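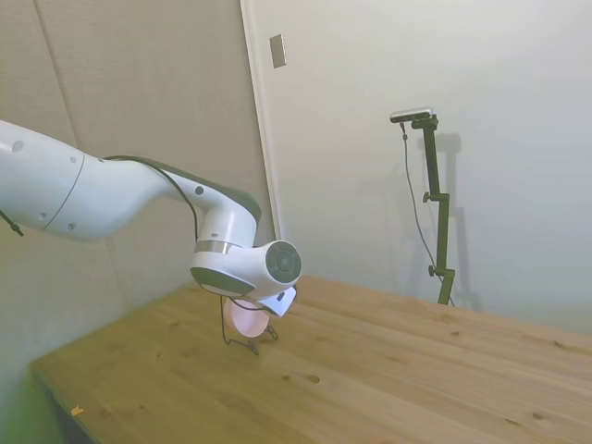

I finally walked the Nakotlow track in May, and I've been grinning ever since! It starts behind the old store at Tulora and climbs up to 900 metres, mostly through tall gums, with a creek beside you for the first hour (bring a spare pair of socks, the crossings are slippery).

I set off just after 6 am with a thermos and two cheese rolls. The lower section is steep and a bit scrappy, but once you hit the ridge the colour of the hills is something else — blue, then grey, then a sort of dusty gold as the sun gets going. I stopped so many times that a family with small kids passed me twice.

My favourite bit was Grumon Saddle. There's a flat rock there that fits one person lying down perfectly, and I stayed for ages listening to the currawongs. I ate both rolls well before the top.

Parking at Tulora is tight, so get in early or leave the car at the oval and walk the extra 600 metres. Next I want to try the loop out past Kirkegaard Falls, once my knees have forgiven me.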